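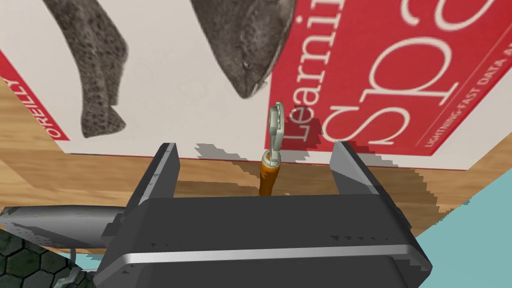

Musa Okafor thinks we have been asking the wrong question about the Grano fault from the start. Why does everyone keep talking about what the arm did, he wrote to this magazine after our first short item on it, when the trouble is that a simulator said it couldn't happen?

He has a point, though I would push it further. The simulator didn't say anything. People at Grano said it, pointing at a screen.

The facts are short. Grano sells a picking arm for small warehouses. A software update went out last September after a test run that lived entirely inside Cilter, a simulator the company licenses. The run covered 135 tabletop tasks: go to an object, open, close, lift, put down. According to the company's own summary, every one passed. Six days later an arm at a Lakix parcel depot closed on a carton, reported a good grip, and let the carton slide out at shoulder height over a walkway. It happened twice more that week before the depot pulled the plug. The worst injury was a bruised foot, and Lakix was lucky.

Grano's first statement called this a "rare contact event." I've read a lot of these statements and the word rare does heavy lifting in most of them. Three drops in a week at one site is a pattern.

Roos Peeters spent the winter going through the logs for the depot. The grip check, she found, never measured grip. It looked at how far apart the fingers were when they stopped moving and compared that to the expected width of the object. If the two numbers agreed, the software called it held.

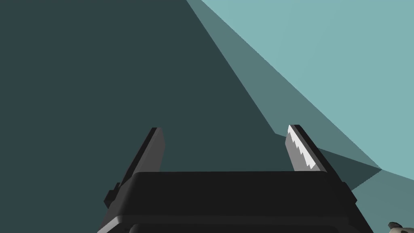

In a simulator that check is nearly foolproof, which should have worried somebody. Simulated objects are exactly as wide as their file says they are. They don't bulge or get crushed a little by the last truck. A cardboard carton does both, and it can also sit between two fingers at the right width with hardly any force on it. Peeters says the update had lowered the closing force by a third to save wear on the motors. The test run never noticed, because friction in the test setup was set high and left there.

I asked Grano who chose that friction value. The answer came back in two paragraphs and contained no name and no value.

Now comes the repair, and I'm not much happier with it. Grano has hired Ogunleye, a testing shop, to build a tougher set of trials. The new set is still simulated. It has more clutter and more awkward objects, and friction is now varied from run to run. Good. All of that should have been there before. 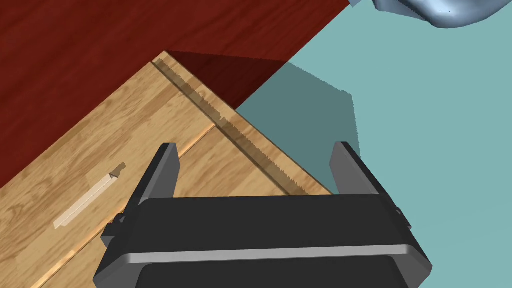

Harder trials only help if they are hard in the way the job is hard. Ogunleye's people talk a good deal about variety, and I don't doubt they have put in the hours. But variety to look at is the cheap kind. A thin pale stick lying on a wood-grained board is a nice awkward target, the sort of thing a wide-open gripper could easily fumble. It still won't sag or shed dust on the finger pads, unless someone sits down and writes that in. Depots are full of things no one has written in.

Peeters wants a force reading at the fingers, checked again during the lift, and a rule that the arm can't carry anything over a walkway. Both are dull and old, and neither needs a better simulator. Grano says the first is "under review" and that the second is up to the customer.

Lakix has already taped off the floor under its arm. It paid for the tape itself.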